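Anisa Lau
Thread on reading a domestic water meter, as our block in Plultville was billed wrongly twice and the error was the same both times.

Black digits on the dial are cubic metres. Red digits are fractions of one. You submit the black ones only. Our September form had the red ones included, so the supplier's system read the flat as a small laundry.

The correct reading was 3,109. If your figure has more digits than the last bill, check before sending it.

Leak test: close every tap, don't flush, leave the dishwasher off. Write down all the digits, red included. Wait 2 hours. Write them down again. Any change means water is going somewhere.

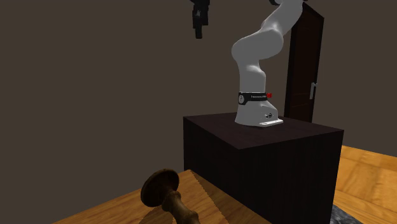
If the digits did move, shut the valve under the toilet cistern first and repeat the test. A worn flush seal leaks without a sound. Ours was losing 80 litres a day. The replacement seal took longer to find than to fit.

If the cistern is fine, close the main stop valve inside the flat. Digits still moving with that shut: the leak is between meter and valve. In our building the management company, Pasaribu, pays for that section. Check your own lease.

Teodor Coman asked about the small star-shaped wheel on the dial. It's a low-flow indicator. It turns at rates too slow to shift the last red digit quickly, so look at it first.

Disputed bills: send a dated photo of the dial with the serial number legible. Mine was corrected in 7 working days.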